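Kostitz Wuisan Front-Loading Washer
Installation and User Guide

Section 13: Delicates and Hand Wash Programs

Read Section 3 (Sorting and Loading) before using the programs in this section. The instructions apply to all Wuisan models. Where a step applies only to models fitted with the Plavel dosing drawer, it is marked (Plavel).

Before you start

Check the care label on every item. Items labelled "do not wash" or "dry clean only" must not be washed in this machine on any program. If a label is missing or can no longer be read, wash the item by hand.

The Delicates program is for machine-washable items in silk, viscose, lace, microfibre and fine cotton. The Hand Wash program is for wool and for items labelled as hand washable. The two programs differ in drum movement, water level and final spin, and one should not be used in place of the other.

Maximum loads for both programs are lower than for Cottons. Fill the drum no more than one third full, dry and loosely placed. The load indicator on the display is not active when either program is selected.

Preparing the load

1. Empty all pockets. Remove pins, brooches, detachable collars and belts.

2. Close zips, hooks and press studs. Leave shirt buttons undone.

3. Turn knitted items and printed items inside out.

4. Separate whites, light colours and dark colours. New items in strong colours should be washed alone the first two times.

5. Place underwired bras, tights, baby socks and any item with long ties or ribbons in a mesh wash bag. See "Using wash bags" at the end of this section.

6. Place the load in the drum one item at a time. Do not roll or fold items together.

7. Check that nothing is caught between the door and the grey door seal, then close the door until it clicks.

CAUTION: An underwire that comes loose can pass through the drum perforations and damage the tub or the drain pump. Damage of this type is not covered by the Kostitz warranty.

Adding detergent

1. Pull out the dispenser drawer until it stops.

2. Pour liquid detergent for wool or delicates into the compartment marked II. The flap must be in the lower position for liquids.

3. If fabric softener is required, pour it into the compartment marked with the flower symbol. Do not go past the MAX line.

4. Close the drawer slowly.

(Plavel) Select tank B on the dosing menu. Tank A is normally filled with standard detergent and should be switched off for these programs. If tank B is empty, the display shows "b - -" and the program will not start. Refill the tank or switch dosing off and fill compartment II by hand.

NOTE: Do not use powder detergent with the Hand Wash program. The water temperature and drum movement are not sufficient to dissolve it, and residue may remain on dark items.

NOTE: Skastis stain remover and other products containing bleach or enzymes must not be used on wool or silk.

Selecting and starting the program

1. Press the power button. The display lights up and shows the last program used.

2. Turn the program dial to Delicates or Hand Wash.

3. Press Temp until the required temperature is shown. Cold is available on both programs. The highest setting on the care label is a maximum.

4. Press Spin until the required speed is shown. To finish with the items in water, choose Rinse Hold (the tub symbol with a bar).

5. Select any options. Pre-wash, Intensive and Quick cannot be combined with these programs, and the machine will sound three short tones if one of them is pressed.

6. Press Start/Pause. The door locks and the remaining time is shown. The time may change during the first few minutes while the machine senses the load.

The drum will stand still for long periods during Hand Wash. The pauses are part of the program and do not indicate a fault.

Adding or removing an item

Press Start/Pause and wait for the door symbol to go out. If the symbol stays on, the water level is too high for the door to be opened and the item must wait for the next load. Press Start/Pause again to continue. Do not hold wet items over the edge of the door while sorting through the load, as water may run down behind the front panel.

Ending a Rinse Hold

1. When the program reaches Rinse Hold, the display shows the tub symbol and the time stops counting.

2. To drain without spinning, turn the dial to Drain and press Start/Pause.

3. To drain and spin, turn the dial to Spin, select a speed and press Start/Pause. For silk, use Drain only.

Do not leave items in Rinse Hold overnight.

Removing and drying

1. Open the door and remove items without pulling on sleeves, straps or ties.

2. Check the fold of the door seal for small items.

3. Lay wool flat on a towel, shape it by hand and leave it to dry away from direct sun and heaters.

4. Hang other items according to the care label.

5. Leave the door and the dispenser drawer ajar until the machine is dry inside.

If the spin was reduced or skipped

The machine reduces or skips the final spin if it cannot balance the load. The display shows "Unb" for one minute at the end of the program. A single heavy item is the usual cause. Open the door, rearrange the load, add one or two similar items if available, and run Spin at a low speed. If "Unb" appears with most loads, check that the machine is level (Section 2).

Using wash bags

Wash bags are sold separately. Any zipped mesh bag intended for machine washing may be used. Do not use bags closed with a drawcord or metal clip.

1. Choose a mesh suited to the contents. Fine mesh is for tights and lace, and coarse mesh for knitwear and soft shoes.

2. Turn the contents as described under "Preparing the load" and place them in the bag. Fill it no more than half full.

3. Close the zip fully. If the bag has an elastic cover at the end of the zip, tuck the pull under it.

4. Wash at least two bags together, or one bag with other items of similar weight. A single full bag may collect on one side of the drum and cause the "Unb" message. 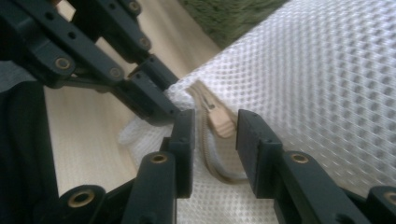
5. After the program, open each bag straight away and take out the contents. Do not dry items in the bag unless the care label on both the bag and the item permits it.

6. Rinse lint from the mesh under a tap and hang the bag to dry.

Replace a bag if the mesh is torn, the stitching has opened or the zip no longer stays closed. For drain pump filter cleaning after lint or small items have passed through, refer to the maintenance section of this guide.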